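Section 4: Setting up the Trullorance cell for memory work

By the time you get to this section you should have the arm bolted down, the controller booting cleanly and the Zukel software showing a green light next to the gripper. If the light's amber, go back to section 3 and do the homing bit again. I know it's dull. I skipped it twice in September and regretted it both times.

I'm writing these notes for the Grimstead kit, the one that comes with the short arm and the printed plate. If you've got the Hollis kit, most of it still holds, but your clamp settings are different and you'll want the table at the back.

4.1 Placing the computer

1. Switch the computer off at the wall, pull the mains lead and hold the power button in for a few seconds.

2. Take off the side panel and put it somewhere you won't tread on it.

3. Lay the tower on its side on the slatted table, open side up, with the fixture plate on the bench next to the power supply end of the case.

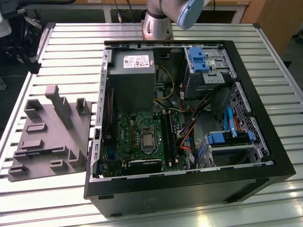 4. Push the case gently from each corner. If it rocks, sort that out now, as the arm will find the wobble the moment it presses on anything.

5. Tuck the loose cables back as far as they'll go without tugging on a plug. I spend longer on this than on any other step, and it's time well spent! The planner in the Zukel software is clever about hard edges and pretty hopeless about floppy things, so a ribbon drooping over the memory slots will spoil your whole afternoon.

NOTE: The plate doesn't need to be dead square to the case. The software works out its angle during calibration (4.2), so near enough will do, as long as you don't nudge it afterwards.

CAUTION: Keep your hands out of the case whenever the arm is enabled, even if it's sitting perfectly still. It may only be waiting for the next command.

4.2 Teaching it where things are

1. Open the job list and choose job 123, "Memory, tower, side-lying". (There's a job 18 with nearly the same name. It's for upright cases, leave it alone.)

2. Press Calibrate and step back. The arm will go and look at the plate first and then the tower, which takes some 2 minutes on mine.

3. When the outline of the case pops up on the screen, drag its corners until they sit on the real ones. You can zoom in with the wheel, and I'd suggest you do, because the outline likes to settle on the inner metal wall and ignore the black outer edge.

4. Press Accept, then Save. Yes, both. Accept on its own forgets everything as soon as you close the window, and I can't tell you how cross that made me the first time.

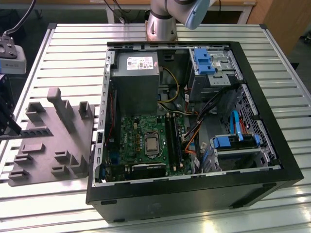 Fig. 4b. Tower on its side, fixture plate to the left.

If you get error 523 at this point, the software has lost sight of the plate. Nine times out of ten it's glare from a ceiling light, so try closing a blind or switching off the lamp over the bench before you start moving anything. Should that not do it, wipe the sensor window with a dry cloth and press Calibrate again.

4.3 First approach

I'd always do the first run at the slowest speed with the stop button in my other hand. The kit is good, it really is, but it has no idea how much you paid for that motherboard.

1. Set the speed slider to its lowest mark.

2. Choose Approach only. The gripper will come down towards the memory area and hold there without closing.

3. Check the fingertips on the wrist view. You want them pointing at the end of the slots, with clear space between them and the wiring.

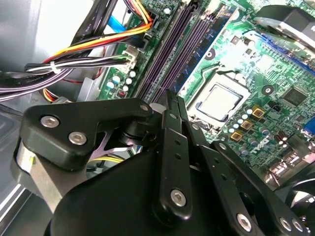

Trullorance Owner's Notes | Issue 2 | Page 18

4. If they're off to one side, use the arrow keys to shift them a tap at a time. Don't hold the key down.

5. Once you're happy, press Keep position. Memory catches vary a lot from board to board, so leave the grip force on Low until you've read 4.4.

CAUTION: Never use Approach only with the side panel half on.

Related pages
Section 3: Homing the gripper
Section 4.4: Grip force and memory catches
Clamp settings for the Hollis kit
Printing a spare fixture plate
Error codes, full list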